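Suvside Tabletop Tidying

Version of 2026-04-08

Overview

Suvside is a set of short recordings of small cleanup jobs on a table. Each one covers a single job from start to finish. The current release has 1172 recordings, 108 of them held back for testing.

Contents

Most of the jobs use a hand brush, a dustpan and a wastebasket. The litter is mainly paper. The brush and dustpan in the sweeping group are white plastic, and the table is light oak with a rounded edge. Crumpled blue paper shows up well against the wood and was used often.
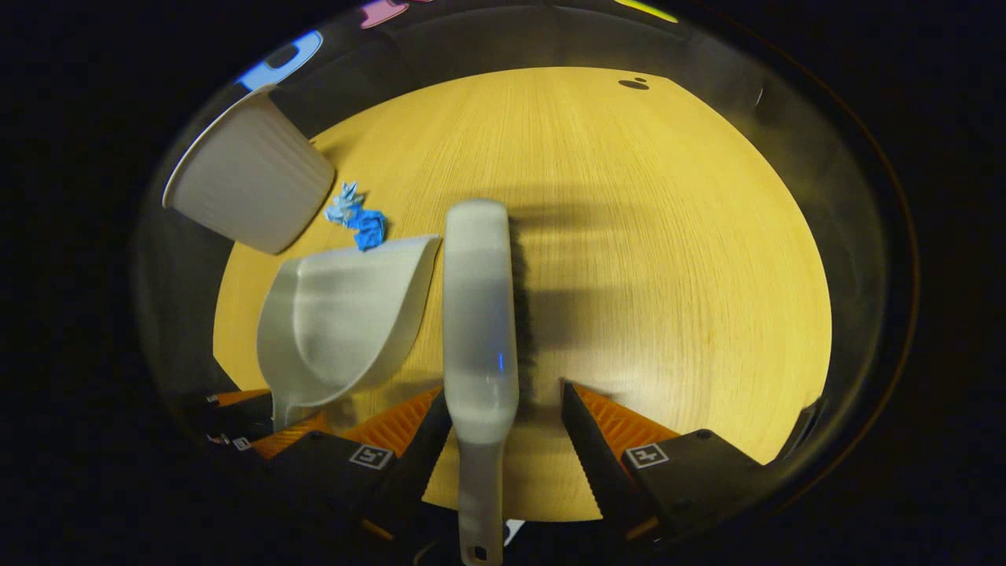 Folders

sweep/ brush and dustpan
wipe/ cloth only
pickup/ litter lifted by hand or tool, no brush

Each folder has an index.csv with the recording name, the litter type and the starting place of the wastebasket (upright, on its side, or absent).

Known gaps

Crumbs and dust are rare. The wipe folder was recorded in February under different lighting and looks warmer than the rest. Labels for paper color were entered by hand, so expect a few mix-ups between pale blue and gray.

Related sets

Olel covers the same jobs on kitchen counters. File names do not overlap.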